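2 Apr 2023
By Lewis Kinnear

Print this page | E-mail this page

Second week at Urquhart and the pump skid is still not signed off. I got in before the canteen opened and went straight to the test bay to look at the overnight pressure log. The chart held flat at 197 bar until a little after three, then dropped by 6 bar and stayed there. A leak would have kept going. I think it is the gauge or the fitting behind it, but Innes Haldane wants the whole line walked again before anyone touches a spanner, and it is his name on the certificate.

So we walked it. It took most of the morning. Effie McIver read out the tag numbers and I checked them against the drawing. Two of the valves on the discharge side have the old Irkside tags on them, from when the skid was meant for the other job. They are the right valves with the wrong labels. I wrote it up as a punch list item and Effie took the photos for it. She also found a support bracket with one bolt finger tight. That had nothing to do with the pressure, but I was glad she found it.

Innes said we could change the fitting after lunch. The spare in the store was the wrong thread, which I should have looked at last week when I did the stock check. I rang Flikard and they can have one here by courier. Their man on the phone asked whether we wanted one or a box of them. I said two.

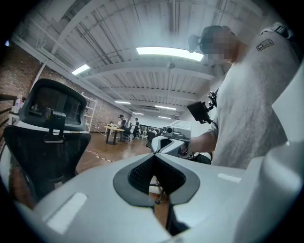
The Ernov contract came up again at the one o'clock meeting. Eugénie Hervieu had joined by phone from the client's office and went through the schedule line by line. They want first delivery in August, and they want the full inspection package with it, mill certificates and weld records included. I said the weld records would be the slow part. I had come in my light gray T-shirt, the same sort of short-sleeved thing as in the picture, and had to borrow a jacket from the hook when Innes said he might put the camera on. He didn't put it on. Eugénie asked for a revised price on the spare seal kits too, 100 of them, and I have to get that to her before the end of the week.

After the meeting I sat down with Skye Swanson to go over the weld books. She has them in better order than I expected. There are 495 joints on the Ernov job and each one needs a welder number, a procedure number and a test result against it. She has been entering them as they come up from the shop and is not far behind. The trouble is the subcontract spools, where the paperwork arrives in a different format each time and some of the scans can't be read. We agreed she would send those back and not try to guess. I told her to copy me in so that the complaints come to me.
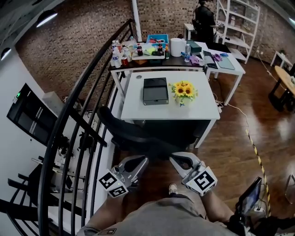

She also asked whether she could go out with the commissioning crew when the first skid ships. I said yes as far as I was concerned, but she would need the offshore survival course first and there is a waiting list for it. I put her name down before I left. I did the same course years ago and remember mainly how cold my hands were.

The fitting came at twenty to five. Innes and I changed it ourselves as the fitters had gone. The old one had a mark across the seat that you could feel with a fingernail, so that may be all it was. We brought the line back up in stages, held at each one, and left it at 197 with the recorder running. I put a fresh chart in and wrote the time on it.

Drove back to the lodgings in rain. Soup and a cheese roll for supper, and I rang home. The boiler there is making the noise again - I said to turn the pressure down a little and leave it till I'm back. Need to remember the seal prices in the morning, and to ask the store about the other threads on that shelf. Also my safety boots have split at the left toe, so a new pair from stores if they have a ten.

Print this page | E-mail this page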